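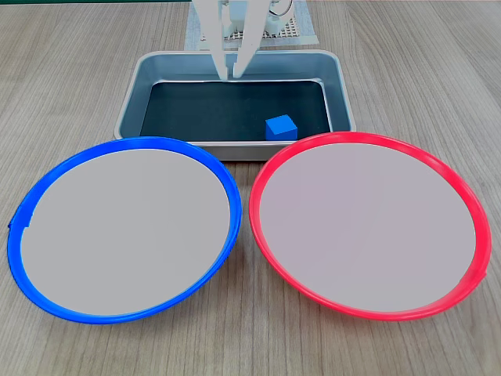 **Handout 2: Sorting by color, setting up a table**
Course on materials for early learning, Wiltberg. Notes by Jolán Szalai

In the first meeting we spoke about why a sorting exercise should begin with very few things. Today we look at the table itself. Many of you wrote to me that you prepare too much: six dishes, a basket of mixed pieces, and printed labels also. For a first exercise in color I ask you to use two dishes, a tray and one cube.

**The dishes**

Choose two round dishes of the same form. Only the rim should carry the color, and the inside should stay pale, so that the piece is easy to see when it lies there. If the whole dish is blue, a blue cube almost disappears in it.
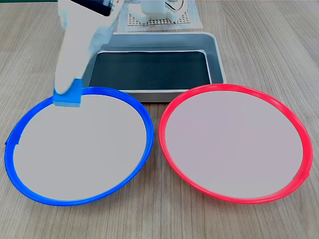
*Fig. 1. Blue rim and red rim side by side, with the tray behind them.*

Put the dishes close together. When they stand far apart, the learner often chooses the nearer one, and then we learn something about the arm and nothing about color. Dulce Montes saw this in her group in Sarport in June, and she moved the dishes the next morning.

**The tray**

The tray is the starting place and it should not look like a third dish. A rectangular one in metal is good. I prefer a dark bottom – a bright cube is found quickly on it, and a dark mat also makes less noise.

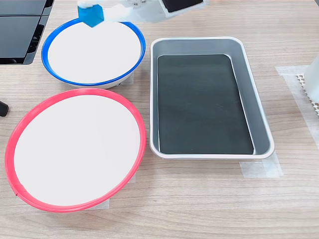 Fix the places with pale tape on the table. Use small pieces, and press the ends down well. A learner who pulls at the tape is no longer sorting. Change the tape when the ends become gray.

**Two arrangements**

1. Tray at the back, dishes in front.
2. Dishes at one side, one nearer to you than the other, tray beside them.

Keep one arrangement for the whole session, around 30 minutes with the pauses. Change it only in the next session.
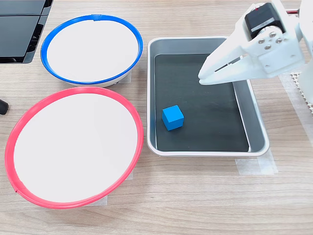

*Fig. 2. Second arrangement: dishes on the left, cube in the tray.*

**For next time**

Try both arrangements with the same learner, 5 turns in each. Write down which dish was chosen first, also when it was corrected after. Cillian Brennan collects the sheets.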